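The Plum Year

My grandmother kept the ferry schedule for Stambridge taped inside the pantry door, long after the ferry itself had quit running, and if you asked her why she would say that a person ought to know when they could have left. I was nine before I understood this was a joke, and past thirty before I understood that it was mostly something else.

The summer I want to tell about was the one we called the plum year, when the two old trees behind her house, which had given us next to nothing for as long as I could remember, took it into their heads to bear all at once. It started slowly. One morning there were a few plums in the grass, purple and split and already busy with wasps, and my aunt picked them up in her apron and said well, isn't that nice. A week later she was no longer saying it was nice. We had plums in the dishpan and plums in the bathtub, plums in my grandfather's hatbox, plums lined up along the stairs so that you had to go up to bed with one foot on the very edge of each step — and still they kept coming down in the night, thump, thump, on the roof of the shed, like somebody out there was knocking and too polite to knock hard.

My grandmother would not hear of letting them go to waste. She had grown up on the Bassey side of the river, where the ground was mostly gravel, and she'd been raised to think of fruit as a thing that happened to other people. So we made jam. We made it in the big kettle and in the canning pot, and when those were full we made it in the pot my aunt used for boiling dishcloths, which we agreed not to mention to anybody. When the jars ran out my grandmother sent me down the road with the wagon to ask at every house, and I came home with pickle jars and mustard jars and one tall blue thing with a cork that had once held Dimulon, a tonic my great-uncle swore by and my great-aunt swore at.

It was on the wagon trip that I met the man from the orchard.

He was sitting on the bank by the old ferry landing with his trousers rolled up and his shoes beside him, very neatly, with a sock in each. I knew who he was, the way you know everybody in a small place, but I had never been spoken to by him. He owned the Flusar orchard up on the hill, rows and rows of good trees, and that was the year the frost had taken every blossom he had. He looked at my wagon full of jars and asked me what on earth my people were putting up.

"Plums," I said. "Do you want some? We've got them in the bathtub."

I have thought a good deal since then about how that must have sounded to him. He only looked at the river for a while, and then he put on his socks and his shoes, taking his time about the laces, and he took the handle of the wagon out of my hand and walked me home.

My grandmother met us at the gate. I didn't know then that the two of them hadn't exchanged a word since before my mother was born, or that it had to do with the ferry, and with a certain September evening when one of them had been on it with a suitcase and the other had been meant to be. I just thought she looked hot. She had jam up to the elbows and her hair had come out of its pins on one side.

"Your trees bore," he said.

"They did," she said. "I don't know what got into them."

"It's the frost missed you, down in the hollow like this. It went right over the top of you."

"Well," said my grandmother, "something usually does."

And then she laughed, and he laughed, and I stood there holding the Dimulon bottle and feeling that I'd come in late on a story everyone else had already heard. She gave him an apron. He turned out to be quick with a paring knife, much quicker than my aunt, and he stayed until the lamps were lit, and the kitchen windows ran with steam, and when it got too dark to see the skins we were pulling off he told us how his father used to store apples in sawdust so they'd come out in spring as tight as the day they went in.

He came again the next morning, and the one after that. When the last of the plums were in there wasn't a flat place in the house without a jar on it, and my aunt had taken to walking sideways. My grandmother lent him the bathtub fruit, was how she put it, to sell off his stand up on the hill, so that people driving out from town wouldn't find it empty. He painted a sign. It said PLUMS, and under that, in smaller letters, HOLLOW GROWN, and she pretended to be annoyed about it for the rest of her life.

The trees never did it again. The next summer there were three plums, and we ate them standing up in the yard, my grandmother and my aunt and I, with the juice running down our wrists. She saved the pits in a saucer. A little while after that I noticed the ferry schedule was gone from the pantry door, and there were just the four brown marks where the tape had been, and a recipe for plum butter pinned up crooked over the top of them in handwriting that wasn't hers. 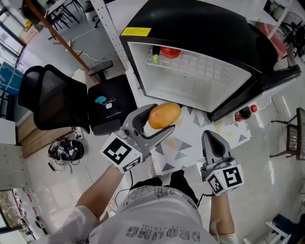
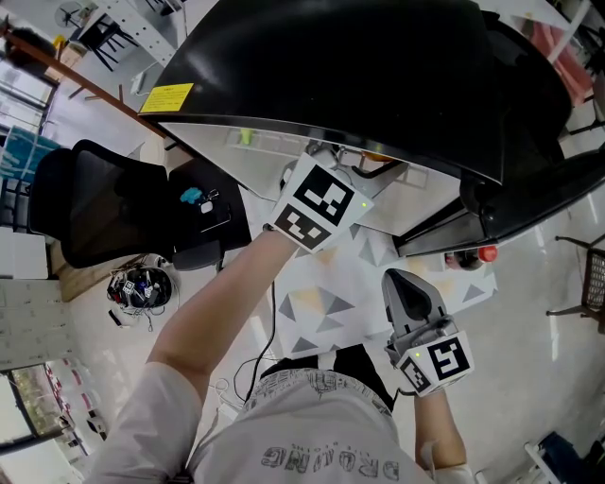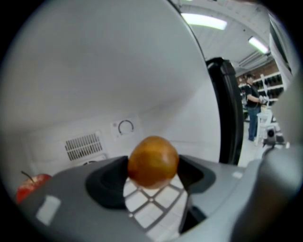

First and third pictures: fruit and the refrigerator. Second picture: at the white table.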